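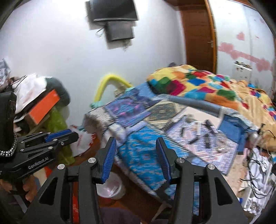 Dinesh Howlader: but why would you smooth the gripper width at all? Just feed the raw signal to the policy and let it sort itself out.

Fair question, and I've been meaning to write this up since September, so have a thread. 1/

Raw width is lovely when you're closing on a block of wood. With anything thin it hovers a hair above fully shut, and a hair is also how much my estimate jitters. So the policy sees open, shut, open, shut while the hand isn't moving at all. 2/

First go was a plain moving average in Skorkell (our replay and labelling tool, for anyone new here). Looked gorgeous on the plots! Then I lined it up with the video and every grasp came late. The fingers had closed and the label was still thinking about it. 3/

Obviously you can run the filter forwards and backwards offline and the lag goes away. Which I did, and was very pleased with myself, until I remembered the live controller can't look into the future. Train on one thing, run on another, get mush. 4/

So now there are two signals. A causal one that goes in as the observation, same code offline and live, and a non-causal one used only for marking where a grasp starts and ends. Boring, works, should have done it in spring. 5/
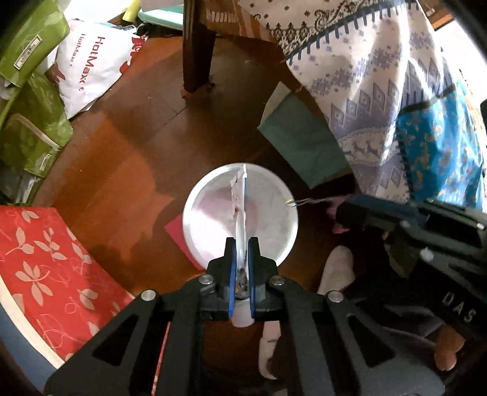 Thin crinkly packet in the jaws, shiny bowl right behind it.

This sort of grasp is what I test on now. Pads nearly touching, glare in the background, not much for the width estimate to hang on to. If the label survives a wrapper it'll survive a mug. 6/

Side quest: timestamps. One stream logs in microseconds and another in milliseconds, and I had a divide by 1,000 in the loader AND another divide by 1,000 in the export script. Both written by me, months apart, both with a cheerful little comment saying "fix units". 7/

The longest episode in my test set is 3,798 frames and the export squashed the whole lot into a blink. Brerndale (the planner) took one look at the speeds it was being asked for and refused to plan anything, bless it. I spent an afternoon blaming Brerndale. 8/

Units live in the field name now, width_mm, stamp_us and so on. Ugly as anything but I can read it at eleven at night. 9/

Two hands make it worse, by the way. If the left clock drifts against the right one you get handovers where both hands have let go. I check that before anything else now: find where one side closes and the other opens, plot the gap, squint. 10/

Someone asked about the Milošević branch. It's the one with the grasp detector that uses hysteresis, so it needs a bigger change to go from shut back to open. I've merged it for the offline labels. Live side is still on the old threshold until I've had a proper look at what it does on slow releases. 11/

And Dinesh, to be fair to you, I did try raw. It was fine on the big stuff and hopeless on packets. I'll rerun it with the clock fix in, as half of that hopeless might have been my double divide. 12/

Config's in the Brarnell folder, the file ending in _causal. Ignore the one ending in _causal_new, it's older. 13/13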